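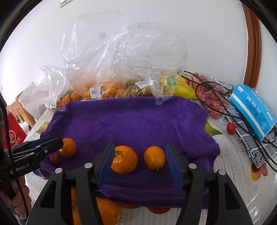
Midodo Hand-Held Gripper Trial Kit

For teams who would like to find out which jaw they prefer before signing for a crate of them.

The kit from Ferkis lets you try parallel-jaw hand tools side by side on the same awkward objects. Fruit is a good place to begin. It is cheap, it comes in inconvenient sizes, and it keeps a frank record of how hard you squeezed.

What you get
Two hand-held grippers, left and right
Four ribbed finger pads, plus a smooth set for the skeptical
Wrist camera bracket and 38 mm spacer
Data cable, longer than you want until the day it isn't
Score sheets for 11 test objects

Weight per tool: 900 g with camera
Trial period: 19 days from delivery
Controller: Monport or Katsaros, chosen at checkout

Ribbed or smooth?
Ribbed pads suit peel, netting and crinkly packaging. Smooth pads wipe clean faster and do better with glossy cartons. Try both on a cherry tomato and keep a cloth handy.

Which controller?
Monport has the friendlier menus. Katsaros starts up quicker and explains itself less. Both log jaw opening and camera video to the same file format, so you can change your mind halfway through and only lose an afternoon.

Setting up
Put a towel down. Round objects on a bare tabletop will teach you a lot about your floor. Set the jaw opening a little wider than your largest object, run the calibration, and start with something you don't plan to serve to guests.

Returns
Tools must come back clean. Pulp in the linkage is charged as a service visit. Please keep the fruit.

Page updated 8 August 2018. Next kits ship in January.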